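3.2 Storage of club garments between two washings

The second part of our study concerns the garments of amateur sports clubs, which are washed often and are seldom ironed. In the earlier work of Oshima and Ikeda the crease recovery of knitted fabric was measured on flat samples cut from new rolls. Such samples are convenient, but they have no seams, no trim and no elastic. We therefore decided to examine finished garments which had already been in use for at least one season.

In total 372 garments were collected from clubs in Oden and Fendberg. The collection ended in April. Garments with holes or with repaired seams were excluded. All others were washed at the same program and dried on a line, and after this each garment was given to one of 4 storage groups: hung, rolled, folded in half, or left without folding. Each group was kept for 6 days in a closed room. The groups were formed by Takeda, who did not take part in the later grading.

Red garments with white trim were the most common type in the collection (Figure 2). For this type the grading of creases is more difficult, because a shallow crease in a dark or strong color is easily overlooked, while the same crease in a white band is seen at once. The graders were asked to judge the colored fabric and the trim separately.

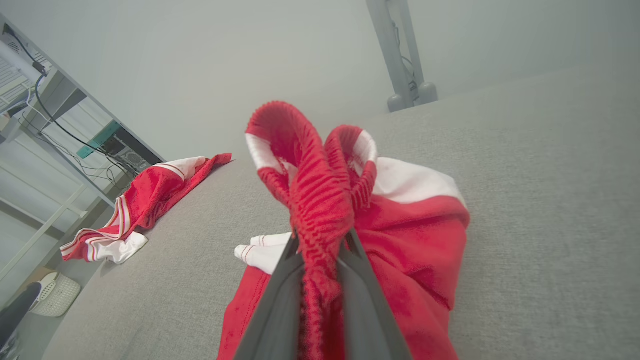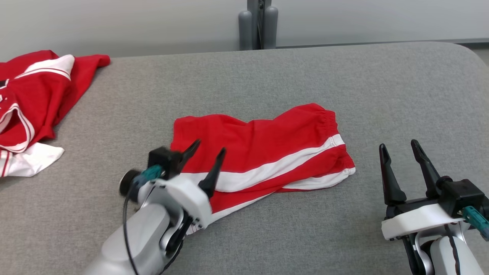

Figure 2. Red sports garments with white trim, on a light gray upholstered surface.

Grading was made by 2 persons under the same lamp, following the five-step scale of Hofstetter. When the two grades differed by one step, the mean was taken. When they differed by more, the garment was graded again on the next morning by Yoshida, and only his grade was used. This was necessary for around 4 percent of the garments, mostly in the group left without folding.

The rolled garments received better grades than the folded ones, both for jerseys and for shorts. The difference was clear in the body of the fabric but small near the waistband. We suppose that the elastic pulls the fabric into ripples in any case, so that the manner of storage has little influence there. Hung jerseys had almost no creases, but several of them showed a mark at the shoulder from the hanger, and the scale of Hofstetter has no grade for such marks. We have noted them separately in Section 3.4.

It must be mentioned that the age of the garments was known only from the statements of the clubs. Fendberg keeps a list of its purchases and Oden does not, thus the values for Oden should be read with some caution.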